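Maritime Affairs Board > Regional Defense > The Cellel–Drindar notification agreement, what does it change?

saltmeadow
Senior member

I come back to the first question of this thread, as the discussion went in the direction of submarine prices and I could not follow it any more. The agreement says that both navies must announce an exercise 14 days before it starts, if it takes place in the waters between Lirkton and Akpan. My reading is that this is already an important step. Before this, the fishing boats from Lirkton learned about a closed area when a patrol vessel called them on the radio.

I have read the full text two times. It is not a beautiful text, but the main article is clear: who announces, to whom, and in which form.

harbor_clerk
Member

You say it is clear, but have you looked at what is considered an exercise? A "navigation training activity" does not have to be announced. So tomorrow Drindar can send the same ships to the same place and call it navigation training. I am sorry to be negative. I have worked many years with port documents and I know that the definition is where people hide things.

saltmeadow
Senior member

I have looked. Navigation training is free only when no live ammunition is used and no area is closed to other ships. If you close the sea, you must announce. I think it is a fair rule.

harbor_clerk
Member

And who decides that the area is closed? If two gray ships stand in front of your trawler, you will turn around, with or without a notice.

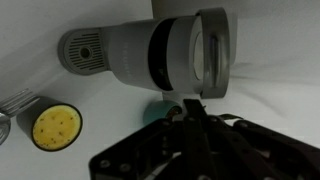 Page 3 of 14

tern_over_akpan
New member

Good evening to all. I read this board for a long time and I never wrote, so please excuse my mistakes. I live on Akpan, on the north side, from where we see the exercises with our own eyes. I want to say how it was in November, because people on the mainland write about it as if it was only a diplomatic matter.

The ferry to Lirkton did not leave in the morning. The ferry office said "technical reasons". In the afternoon they said the route was closed for an exercise, and that it would open in the evening, and it opened the next day at noon. My neighbor had a hospital appointment in Lirkton and she waited a long time for a new one. Nothing was fired, at least we heard nothing. It was only closed. So for us, 14 days of notice is not a small thing, even if the paper is weak in other places.

I would like to ask if somebody knows whether the ferry company will receive the notice directly, or if it goes first to the ministry and stays there on a desk.

saltmeadow
Senior member

Welcome, and your English is better than mine. According to Article 5 the notice goes from one ministry to the other, and each ministry then informs "the civil users of the area". There is no time limit for this second step. I did not notice it until you asked, and I agree that it is a hole.

quiet_draft
Moderator

Welcome from me also. I remind everybody that the thread is about the agreement. Posts about the general character of one nation or the other will be removed, as I already did with some this morning.
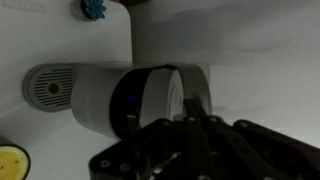
On the question of who controls the passage, I think we speak too much about the number of ships. Drindar does not need a big fleet there. The channel west of Akpan is narrow, and a single patrol vessel at its southern mouth is enough to make every captain ask for permission, even if the law does not require it. Think of the dark finger in the picture, with only its tip against the inner edge of the white cylinder – it is a small contact, at one place, and this is how I see the position of that vessel. The agreement does not mention it at all. It regulates exercises, and a vessel that stays there the whole year is not an exercise. (I write this as a member, my moderator hat is off.)

polder_lamp
Member

I do not agree with the moderator, with or without the hat. A patrol vessel of Drindar in the waters of Drindar is normal. Cellel has one in front of Lirkton and I did not see anybody write a long paragraph about that one. Passage through the channel is free under the old treaty, and the captains who ask for permission do it from habit. My cousin goes through with a coaster every week. He gives his name and his course and he continues.

harbor_clerk
Member

He gives his name and his course. That is already asking, in my opinion.

polder_lamp
Member

No, it is reporting. When you enter a port you also report, and you do not feel that you have lost your freedom. You of all people should know the difference, after so many years with port documents.

harbor_clerk
Member

The channel is not a port.

saltmeadow
Senior member

Gentlemen (or ladies, I do not know), you are both right about something. The old treaty gives free passage, but it also permits "reasonable identification". What is reasonable was never written down. I had hoped that the new text would do it, and it did not.

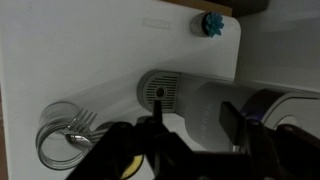
I also wanted to write about how the agreement was presented, as I believe it explains half of our quarrel. At the press conference in Lirkton the ministers spoke for a long time about the direct telephone line between the two naval commands, and all the newspapers put the telephone in the headline. The limits of the agreement are in Annex B, and almost no journalist opened it. It is the same as on the white panel in the photo, where the eye goes immediately to the bright blue flower on top of the knob, and the raised lettering beside it is white on white and too faint to read. Annex B is our white lettering. It says that the agreement is valid for 3 years, that either side can suspend it with a letter, and that the distance of 10 nautical miles from Akpan is measured from the lighthouse and not from the shore. On the north side this makes a real difference, and I suppose our new member can confirm it.

tern_over_akpan
New member

Yes, I can confirm. The lighthouse is at the south end. If you measure from there, a part of the water where our boats go for cod in winter is outside of the circle. Is it possible that this was a mistake? I want to believe that it was a mistake.

polder_lamp
Member

I would not call it a mistake or a trick. The lighthouse is on all charts with an exact position, and the shoreline of the north side moves, as you surely know better than me. People who make charts like a fixed point. It could be corrected with one sentence at the first review.

harbor_clerk
Member

If there is a first review. The last joint commission of Cellel and Drindar met two times, and then there was a disagreement about which language comes first on the door.

quiet_draft
Moderator

This is true about the door, unfortunately. I found an old article about it, but it is behind a payment so I cannot link it.

To bring something new: the fishing association of Lirkton has sent an open letter with 237 signatures. They ask for two things. The first is that the notice is read on the radio on the same day when the ministry receives it. The second is compensation when an exercise is moved or made longer after the notice was published.

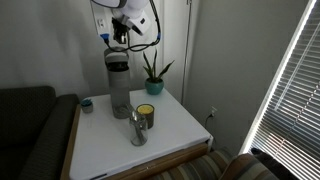 The second request will be difficult, I think, as neither ministry has money for it in the budget of this year, and each one will say that the other side caused the delay. The first request costs almost nothing. The coast radio in Lirkton reads the weather four times a day already, and one more paragraph will not hurt the announcer.

saltmeadow
Senior member

I support the first request completely. About the second I have a doubt. If a navy must pay each time it makes an exercise longer, it will simply announce a longer period from the beginning. Then the area will be closed on paper for two weeks for an exercise of two days, and the boats stay home anyway.

tern_over_akpan
New member

I did not think about this. But could it be written that the area opens again when the ships leave? We see them leave. It would be enough to call the ferry office.

harbor_clerk
Member

This is the most practical sentence in the whole thread and I am a little ashamed that it did not come from us. I still believe the agreement is too weak, and I still do not trust the definition of navigation training. But if I had to add one article, it would be this one.

polder_lamp
Member

For once I agree with harbor_clerk, please make a note of the hour. There is something similar for firing ranges on land, where a flag goes down and the road is open. I will look at home for the regulation of the Drindar army, I believe I have an old copy, and I can translate the part about the flag if there is interest.

tern_over_akpan
New member

Yes please, there is interest. I can take it to the ferry office, I know the lady at the window there.

quiet_draft
Moderator

Please put the translation in a new thread, under Documents, and give the year of the regulation. I will leave this one open for the Annex B question.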